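From: Remo Fabbri
To: arm-learning list
Date: Saturday, March 17, 2018
Subject: Re: spoon task, how many examples before first training?

Hello Agathe, hello all,

Agathe Riviere wrote:
> We have read your note about the spoon task at Cetia. Before we copy it
> at our site I have three questions. How many examples do you record
> before you train the first time? Do you move the other spoons also, or
> only the one to be picked? And do you keep the failed tries? Wim thinks
> we should delete them, I am not so sure.

Thank you for the questions. I answer in the same order, but the first one is a little long.

We trained the first time with 36 examples. It was too early. The arm went always to the same place on the table, also when the spoon was somewhere else. Now we wait for 1000. At this moment the set "Plosari" has 1635 examples and we want to arrive at 2000 before May.

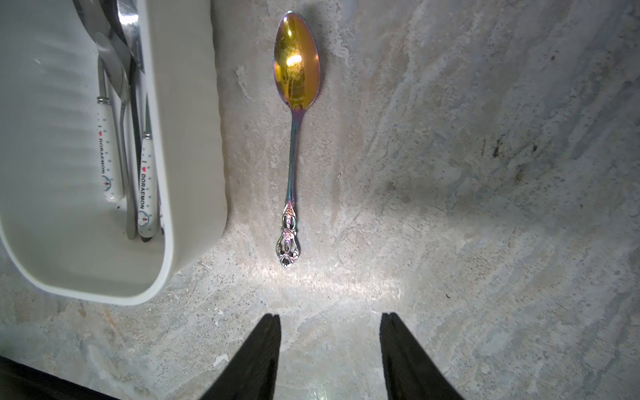 The wrist view is the one that helps us most for the last part of the approach. The spoon with the ornament is the difficult one, for the reason that it reflects everything and its color changes with the angle. Ilaria De Luca proposed to take it out of the set. I asked to keep it -- if the model learns only dull spoons, it will be of little use in a real kitchen. If you have only one such spoon, please mix it into every session and do not leave it all for the last day.

For the second question: yes, we move the others also. In the beginning we changed only the target and left the rest in place, and the model learned the rest like a map. Now the person who prepares the table changes the angle of each spoon between two recordings, and every tenth recording also the position of the tray.

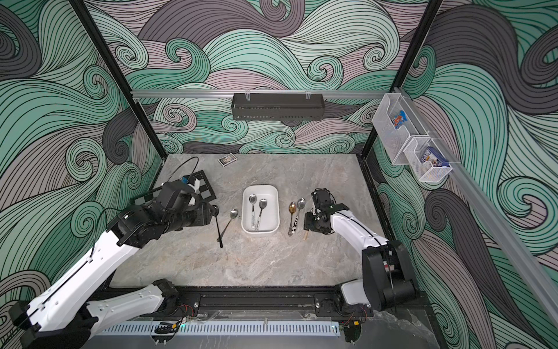 About the failed tries, I am with you and not with Wim. We keep them, but in a separate folder with one word in the name: "slip", "miss" or "push". For the training we use only the good ones. The others are useful when Tullio Carbone checks if a new version makes the same mistakes as the old one.

Some small rules which we follow now, you can copy them if you like:

1. Look at all camera views before the first recording of the day. We lost one full morning with a wrist view that was out of focus.

2. Start each recording with both grippers over the table, away from the tray walls, and wait two seconds before you move.

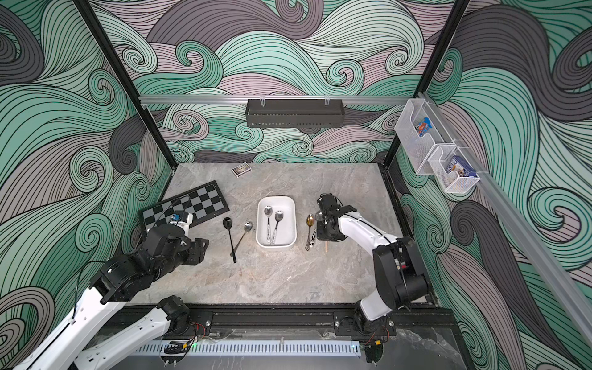
3. Do not correct a bad grasp in the middle. Stop, give it the right word, and begin again.

4. Change the operator after one hour. The movements of a tired person are slower and the model learns also this.

I can send the sheet with our table layouts, but it is in Italian. Tell me if it is a problem and I will translate the main part.

Best regards,
Remo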